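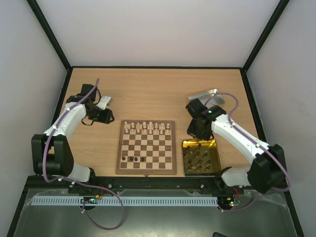 Two arms now set out the chess sets at work. What happens to those of us who did it by hand?

Asked by kobbly_knees in Work and Jobs, 6th September

Hi all, bit of a long one, sorry! I work at Trudura, we do wooden chess sets for schools and clubs, and my bench is final check. For years that's meant tipping the pieces out, standing them all up on the board, looking for wonky bases and chipped crowns, then putting them away again. You get fast at it. I could nearly do it in my sleep.

In June they put in what everyone calls the Kobori bench, a pair of arms either side of the board with the pieces in a gold tray on the right. The white pieces go along the back and the brown ones along the front, and once a board is laid out I come along and look it over. So I'm still checking, but I hardly touch anything now. My manager (Manouchehr Nazari, decent bloke) says no jobs are going and the target is 400 sets a week across the whole room. Fine. But there were four of us on hand setting and two have already been "moved to dispatch for now".

My actual questions. Is it normal to be put in charge of a machine with no change to your grade? I'm the one who stops it and sorts out the tray. And has anyone found the checking gets harder when you're only looking? I used to feel a bad base before I saw it. With a board like the one in my second picture, a few brown pieces still in the tray and gaps on the near side, I find myself staring at the gaps and not at the pieces, if that makes sense.
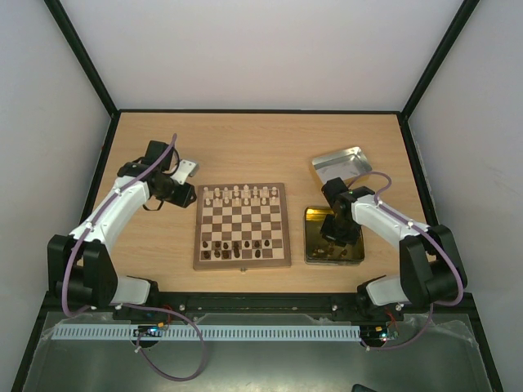

2 answers

Steinar Brynjólfsdóttir
Marked as helpful by the asker

Makes total sense, I had the same thing at Purirard when the sorting line came in (buttons and buckles, so much smaller than yours!). I'd picked things up all day for years and suddenly I was a pair of eyes. My misses went up for the first few weeks, and I felt awful about it until I found out everybody's had.

What helped us was asking to handle a sample. We agreed that one set in every 100 gets picked up and felt all over, the old way. Ask for that in writing and say it's for quality, they like that word. I'd also ask for a proper break from looking, because your eyes do go.

On the grade, dig out your job description and see if it says anything about running equipment. Mine didn't. I kept a diary of every time I stopped the line and what I did to get it going again, took it to my review and got moved up a band. It took ages, mind you, and I had to ask twice. If you've got a union rep, talk to them before you talk to Manouchehr, however decent he is.

And get a date out of them for "for now". Your two mates in dispatch should be asking as well.

cavadari_fan

they always say no jobs are going. our place did 3,135 boxes the first month with the machine and we had 1,000 as a good month before, guess how many temps got asked back. I'd learn how to set the thing up if I were you, whoever knows that gets kept on. don't know about the grade stuff

Comment from kobbly_knees

Thanks both. Steinar, the diary's a brilliant idea, I've started one in the back of my rota book. Would you put down the little stops as well, or just the ones where I had to fetch someone?

Comment from Steinar Brynjólfsdóttir

All of them! Time and a couple of words is plenty.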